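**Slot-finding talk, 7 December 2018, notes for the middle section**

Slow down at the start here! People need a second to get why slots are hard. On a workstation board they're long, thin, parallel, and half of them are black, so a detector that's off by one still looks great on paper.

- first version: plain template matching, lost the black slots all the time
- second version: fit the whole row at once, then name each slot by its neighbors
- bright ones (white PCI, blue x16) anchor the fit, the black ones fall in between

Say the number: 208 boards in the Husgate test set, 3 left with a wrong slot name. I still get a kick out of that. 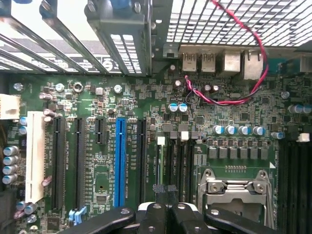 Mandla Mathebula asked at the dry run why we don't just read the silkscreen next to each slot. Great question, take it up right away. The print is tiny at wrist-camera distance, and the planner wants a pose long before we're close enough for text. We'd love to use it as a late check, though.

Then loose wires (my favorite part). A thin pair looping over the components barely shows up in depth, so the planner used to go straight through it. Now color segmentation marks a keep-out tube along the wire and the path gets replanned, 276 ms on the Plastent box. Fast enough to run on every approach!

Credit Ornella for the tube code. If time is short, skip the August logs and go to the replay tool.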